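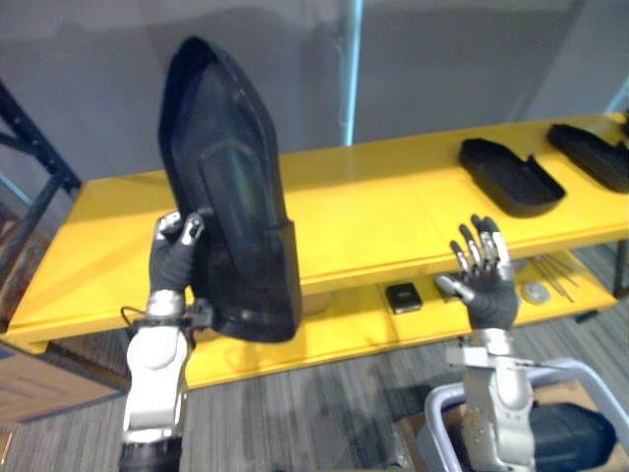
**Where do the loose shells and trays get listed if they haven't been matched to a seat yet?**

They go in `parts.csv` with `group` set to `unmatched`. They stay there until someone finds the seat they belong to and changes the group.

# Pulamow parts list

Pulamow is the list of seat parts kept on and near the yellow unit in the Dirkia workroom. It covers backrests, shells, trays, straps and the bins they are stored in. It's a plain list with notes, meant for people who put parts out, put them away, or need to find one.

Maintained by Bindu Unnithan. Raghavendra Acharya wrote the original naming rules and still checks changes to them.

Last full check: 10/28/21

## What's in the folder

There are 3 files besides this one.

| File | Contents |
|---|---|
| `parts.csv` | one row per part or set of identical parts |
| `places.csv` | the names we use for shelves, bins and floor spots |
| `notes.txt` | anything that didn't fit in a column |

`parts.csv` has 56 rows. Of those, 34 are matched to a seat. The rest are unmatched or shared between seats.

## Columns in parts.csv

| Column | Meaning |
|---|---|
| `name` | the everyday name, lowercase |
| `group` | the seat the part goes with, or `unmatched`, or `shared` |
| `color` | main color first, second color after a slash |
| `kind` | `padded`, `shell`, `tray`, `strap`, `bin`, `other` |
| `home` | a name from `places.csv` |
| `stack` | `yes` or `no` |
| `remark` | short free text |

A row looks like this:

```
name,group,color,kind,home,stack,remark
backrest,Trendow,blue/black,padded,yellow-end,no,keep off its face
long shell,unmatched,black,shell,yellow-top,no,
```

An empty `remark` is fine. An empty `home` is not. If a part has no place, pick one before adding the row.

## Naming

Names should be what a person would say out loud when asking for the part. We tried supplier codes in August and dropped them. Half the parts had lost their stickers by then, and the codes that were left came from two different catalogs.

**Backrest.** Any padded piece shaped to go behind a person's back. If it has a cover and a hard back, they are one part on this list unless they have been taken apart. A strap that is attached stays with the backrest and doesn't get its own row.

**Shell.** A rigid, hollow piece with one open side. Use `long shell` for the ones with a narrow end and a wide end. When you write a remark about a shell, say "narrow end" or "wide end." Don't use "front" and "back" for an unmatched shell.

**Tray.** A shallow piece with a raised edge that sits flat. Some have a cutout or a notch. Those are separate rows from the plain ones even when the outside size is the same. Write `notched` in the remark so they can be searched.

**Bin.** A storage container. We list bins but not what the cardboard inside them is doing. Cardboard is lining or dividers and can be swapped at any time.

**Other.** Caps, clips, spacers. If a bag of clips belongs to one seat, it's one row. Don't enter the clips singly.

## Colors

Stick to plain color words. The main color goes first.

- `black`
- `blue/black`
- `gray`
- `clear` for see-through bins and for cloudy ones

Dark blue and bright blue on the same part both count as `blue`. Trim and stripes go in the remark. Nearly all the shells and trays are black, so color is no help in telling them apart and you'll need shape.

## Padded parts
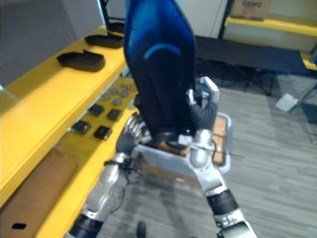 *Blue-and-black padded piece held upright next to the long yellow unit.*

Padded parts take up more room than anything else on the list and have the most remarks. The rules for them are short:

- Store upright where there's room.
- Don't set a tray or a shell on top of the fabric.
- Pick it up by the sides. Attached straps aren't handles.
- If it goes into a bin, it goes in alone.
- If the cover is marked or torn, write it in `remark` the same day.

Glossy shells on the backs of these parts show scratches easily. Slide cardboard under one before you lay it down. The clean sheets are kept in the place called `card-stack`.

We don't wash covers here. They go to Lindqvist in a closed bag with the part name written on the outside, and the row's `home` changes to `out` until the cover is back.

## Trays and shells

Trays of the same outline can be stacked if they are marked `stack=yes`. Set them down with the open side up. A tray with something in it isn't stackable no matter what the column says.

Shells don't stack. They look as if they should, but the raised lip catches and two of them pressed together are hard to pull apart without bending the edge. Lay them open side up with a gap between them.

Trays stay on the upper level of the yellow unit. The lower level is for things that are going out the same day, and it should be clear by the time the room is locked.

If you find a tray and aren't sure which row it is, check in this order:

1. Set it flat and look at the outline from above.
2. Look for a notch or a step at one end.
3. Compare it with the nearest match already on the unit.
4. If it still doesn't match, add a row as `unmatched`.

Adding an extra row by mistake is easy to fix later. Merging two different trays into one row is harder, and it has cost us a wrong delivery to Trendow already.

## Places

`places.csv` has a short name and a sentence for each place. The ones used most:

| Place | Where it is |
|---|---|
| `yellow-top` | upper level of the yellow unit |
| `yellow-low` | lower level, same-day items only |
| `yellow-end` | the spot beside the end of the yellow unit |
| `bin-clear` | any of the clear bins, give the bin label in the remark |
| `card-stack` | flat cardboard by the door |
| `out` | not in the room |

Please don't invent a place name in `parts.csv` without adding it to `places.csv`. Last time this happened we had `shelf`, `the shelf` and `yellow shelf` in the same column, and sorting by place was useless.

## How the list was made

Bindu went along the unit from one end to the other and wrote down each part as it lay. Raghavendra read the list back from the other end and checked each row against the part. Where they disagreed on a name, the shorter name was kept. Where they disagreed on a group, the part was set to `unmatched`.

Bins were emptied onto the table, listed and refilled. Small parts that were already bagged were left in their bags and entered from the writing on the bag, so any mistake on a bag label is also in the list.

## Known problems

- Some straps were loose when the list was made and have been attached to backrests since. Their rows are still there with the remark `attached`. Don't delete them yet.
- `gray` was used for a few parts that are really faded black. They'll be corrected at the next full check.
- Parts marked `shared` don't say which seats share them. Look in `notes.txt`.
- There are no weights. The old scale read differently from one corner to the other, and we removed that column.
- Sizes aren't listed either. For now, measure the part.

## What the list is good for

Finding a part, putting it back in its place, and checking that a seat is complete before it leaves the room. It can also be used to print bin labels. Sort by `home`, then `name`, and print the first two columns.

It shouldn't be used for ordering. Names here don't match supplier names, and a row marked `unmatched` may turn out to be part of a seat that is no longer made. It also doesn't show how many are left of anything. For stock, use the sheet on the door.

## Making a change

Open `parts.csv`, change the row, save it with the same name. Keep the rows in alphabetical order by `name`. Then add a line at the bottom of `notes.txt` with your name, the part and what changed:

```
Raghavendra - long shell - moved from bin-clear to yellow-top
```

Renaming a part needs a word with Raghavendra first, as the printed labels have to be replaced at the same time. Moving one doesn't. If you open the file in a spreadsheet program, save it as CSV again and check that the header row is still there.

## Sharing

The list can be passed to anyone at Dirkia and to Lindqvist for cover cleaning. Take out the `remark` column before sending it anywhere else. Corrections go to Bindu, on paper is fine, left in the tray marked `list` by the door.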